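3.2 Sorting trial

Small accessories were sorted by Gavin Laing on a bed covered with a striped sheet, which kept light pieces from rolling. Items were grouped by fastening (buckle, cord, strung beads) before boxing. Trial 3 used the shallow cardboard box as the only container.
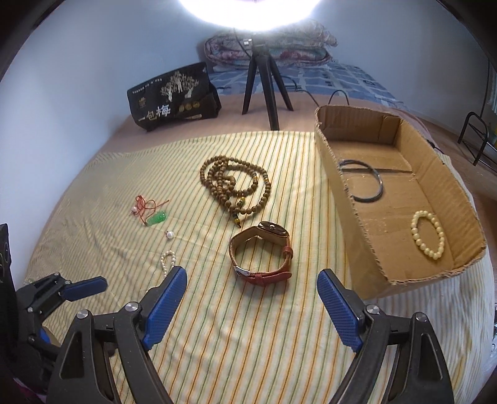

Figure 12. Trial 3, watch and prayer beads on the sheet, two pieces in the box.

Tangled cord was the main source of delay. The pendant cord took more than 200 seconds to free in November. Times are listed in Appendix B.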